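Home Diary Older entries Links

February 18, 2019

Rosalind says a plain wall is restful. I have now had 3 evenings of the plain wall and I can't say I've been rested by it. She came back from Calloway in October with a paint chart from Clulora and the idea that everything we'd hung up over the years was "noise." So down came the calendar, the hooks, the clock from Myrtle, and up went gray. Light gray. The chart had a fancier name for it that I refuse to learn.

I was promised it would make the room look bigger. I've stood in both doorways and it looks like the same room to me, with less to read while the kettle boils.
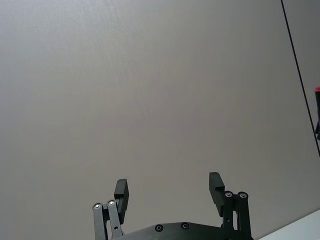 Photo: Rodrigo Echevarría

What I will grant is that the gray isn't one gray. It goes lighter up toward the left and cooler and darker down on the right, and there's a fine texture to it, a bit mottled if you keep looking. Rodrigo thinks that's the light. I think it wants another coat. The white surface in the corner makes it look darker than it did on the chart, too - I said so before we bought the paint.

Shoshana stopped by and called it "very calm," then asked where the clock had gone. I rest my case.

Rosalind wants to do the hallway next. 200 dollars, she figures, with the brushes. I said let's give this one until the spring and see who misses the hooks. Myrtle hasn't been over yet. The clock is in the closet, still running, and I can hear it from the hall.

Contact | Copyright Esperanza Nguyen-Tran | Back to top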